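Wokport - Quem somos

Início | Quem somos | Espaços | Como chegar | Contactos

Sobre o Wokport

O Wokport é um parque de escritórios e serviços organizado em torno de uma praça aberta. Gerimos os espaços de trabalho, as áreas comuns, a praça e as plantações que a rodeiam. Trabalham aqui 70 entidades, entre empresas, gabinetes técnicos, associações profissionais e uma escola de formação.

Abrimos há 19 anos, com um único edifício ocupado a meio. A praça já estava pavimentada nessa altura, porque o projeto de urbanização obrigava a concluir primeiro o espaço exterior. Durante os primeiros tempos tínhamos, por isso, muito mais praça do que inquilinos. Foi uma situação pouco comum e acabou por influenciar a forma como o parque cresceu: os edifícios foram sendo ocupados à volta de um vazio que as pessoas já usavam para atravessar, almoçar e encontrar-se.

A sociedade gestora chama-se Bralleck e tem sede no próprio parque. É a Bralleck que assina os contratos de arrendamento, contrata a limpeza e a jardinagem e responde perante a câmara municipal pela manutenção do espaço de uso público. O nome Wokport designa o lugar; o nome Bralleck aparece nas faturas.

A praça

A praça é a parte do Wokport que quase toda a gente conhece, mesmo quem nunca entrou num dos escritórios. É de acesso livre a qualquer hora e não tem vedações do nosso lado. Quem vem a pé da paragem de autocarro atravessa-a em linha reta, e quem trabalha nos edifícios atravessa-a várias vezes por dia.

O pavimento é de peças grandes, em tom claro, assentes com juntas finas. Foi escolhido por ser simples de levantar e repor quando é preciso chegar às redes enterradas. Mantemos em armazém um lote de peças de reserva da mesma série. As peças novas ficam mais claras do que as vizinhas durante um ou dois invernos e depois deixam de se notar.

Não há bancos fixos no centro. A decisão vem do projeto inicial e tem sido discutida mais do que uma vez com os ocupantes. Mantivemos o centro livre para a montagem de feiras, para o acesso dos bombeiros e para as sessões ao ar livre da escola de formação. Nos dias de feira colocamos até 400 cadeiras, que se guardam na cave.
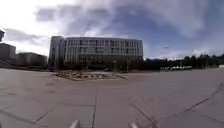 A praça e o canteiro comprido em frente ao edifício, com os candeeiros por trás.

O canteiro em frente ao edifício é anterior à nossa gestão. Tem plantas baixas, pedras claras e zonas de terra à vista, com um lancil claro a toda a volta. Já foi replantado por duas vezes. A primeira plantação pedia rega diária e não resistiu a um verão com restrições de água. A atual é feita com espécies que aguentam a seca e o vento, e aceita-se que no fim da estação quente ganhe um tom acastanhado. Recebemos todos os anos alguns pedidos para a substituir por relva - a resposta tem sido sempre negativa, pelo consumo de água que isso implicaria.

As árvores e os arbustos junto às fachadas têm outra função, que é dar sombra aos pisos térreos. São podados de forma a não taparem as janelas do primeiro andar. Quando uma empresa do piso térreo nos pede mais luz, avaliamos o caso com a equipa de jardinagem antes da poda seguinte.

Os edifícios

Os edifícios do Wokport foram desenhados pelo mesmo gabinete e seguem a mesma regra: vários pisos, cobertura plana, fachadas claras e janelas alinhadas em faixas horizontais. A repetição das janelas tem uma vantagem prática, pois os pisos podem ser divididos em salas de diferentes larguras sem que uma parede venha dar a meio de um vão.

Os dois edifícios principais têm nomes próprios, dados na altura da inauguração.

Thambiah
É o edifício onde se concentram os serviços comuns: receção, sala de correio, salas de reunião de aluguer à hora e o gabinete da Bralleck. Os pisos superiores estão divididos em escritórios pequenos e médios. Tem elevador de carga com acesso pela cave.

Nirkness
Destina-se a ocupantes que precisam de um piso inteiro ou de meio piso. A escola de formação está instalada aqui, com entrada independente. As instalações técnicas foram renovadas há pouco tempo e as janelas do lado mais exposto ao sol receberam estores exteriores.

As construções mais baixas nas imediações não fazem parte do parque e têm gestão própria. Recebemos com frequência encomendas e visitantes que lhes são destinados, e a receção encaminha-os.

O que fazemos no dia a dia

A equipa residente ocupa-se da receção, da manutenção e do espaço exterior. Os trabalhos especializados, como elevadores, climatização e limpeza de fachadas, são contratados fora.

No exterior, o trabalho repete-se com as estações. No outono limpam-se as caleiras das coberturas e as grelhas de escoamento da praça, que entopem com folhas nas primeiras chuvas fortes. No inverno verifica-se a iluminação, candeeiro a candeeiro, e trocam-se as peças de pavimento que tenham abatido. Em maio faz-se a lavagem geral da praça, com água reaproveitada das coberturas, e repõem-se as pedras que saíram do canteiro. No verão a rega é noturna e limitada às árvores mais novas.

Algumas marcas no pavimento não saem com a lavagem. São sobretudo sinais de uso, de rodas e de equipamento pesado montado nas feiras. Deixámos de usar produtos químicos para as remover, depois de um ensaio em que a mancha desapareceu e ficou no lugar um círculo esbranquiçado bem mais visível.

No interior, fazemos uma ronda técnica semanal às zonas comuns. Os pedidos dos ocupantes são registados na receção ou por correio eletrónico e recebem um número. Fugas de água, falhas de elevador e problemas nas portas de emergência passam à frente de tudo o resto.

Quem trabalha no Wokport

A maior parte dos ocupantes são empresas pequenas, com equipas que cabem numa ou duas salas. Há gabinetes de engenharia, contabilidade, tradução técnica e topografia, um laboratório de ensaio de materiais e várias empresas de informática. Algumas estão connosco desde o primeiro ano e mudaram de piso à medida que cresceram.

Os contratos mais curtos são de 2 meses e aplicam-se apenas às salas mobiladas do edifício Thambiah. Para os restantes espaços o prazo é acordado caso a caso. Não cobramos à parte o uso das áreas comuns nem o da praça, salvo quando há montagem de estruturas ou ligação à rede elétrica.

A escola de formação traz ao parque um público diferente, sobretudo ao fim da tarde. Foi a pedido dela que se prolongou o horário da iluminação exterior e que a receção passou a fechar mais tarde.

Estacionamento e acessos

O estacionamento faz-se na margem da praça, ao longo da fachada, e na cave do edifício Nirkness. Os lugares à superfície não são reservados, com exceção dos destinados a pessoas com mobilidade reduzida e a cargas e descargas. Costumam encher cedo. Quem chega a meio da manhã deve contar com a cave, cujo acesso se faz pela rua de trás.

A circulação de veículos na praça é proibida, exceto para manutenção, emergência e montagem de eventos autorizados. As bicicletas podem atravessá-la, dando prioridade aos peões. Há suportes para bicicletas junto à entrada traseira do Thambiah, sob coberto.

Todo o percurso entre a paragem de autocarro e as receções é feito sem degraus.

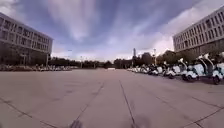 Utilização da praça por terceiros

A praça pode ser cedida para feiras, exposições, filmagens, provas desportivas e ensaios de equipamento. Os pedidos devem indicar a data pretendida, a área necessária, o número previsto de participantes e o tipo de estruturas a montar. Pedimos também uma planta simples, que pode ser desenhada à mão sobre o modelo disponível na receção.

Não é permitido fixar estruturas ao pavimento com buchas ou estacas. As tendas e os palcos têm de ser estabilizados com contrapesos, apoiados em placas de borracha. O canteiro e a faixa de árvores ficam fora da área cedida. O ruído amplificado só é autorizado depois do horário normal dos escritórios ou ao fim de semana.

As escolas e associações do concelho não pagam a cedência. Para as restantes entidades existe uma tabela de preços, que enviamos a pedido. A limpeza final fica a cargo de quem organiza e é verificada pela nossa equipa antes da devolução da caução.

Obras previstas

Está aprovada a substituição das luminárias exteriores por modelos de menor consumo, mantendo os postes existentes. A obra será feita por troços, para que a praça não fique às escuras. Segue-se a reparação das juntas do pavimento na zona de maior passagem, onde a água das chuvas tem demorado a escoar.

Está ainda em estudo a plantação de mais árvores na orla da praça. O estudo depende do levantamento das redes enterradas, que em parte do terreno não correspondem às plantas que herdámos.

Contactos

A receção geral funciona no piso térreo do edifício Thambiah. Os pedidos de visita a espaços disponíveis são tratados pela Bralleck, de preferência com marcação. Para assuntos relativos à cedência da praça, indique "Praça" no assunto da mensagem.

Página atualizada em 04/12/2025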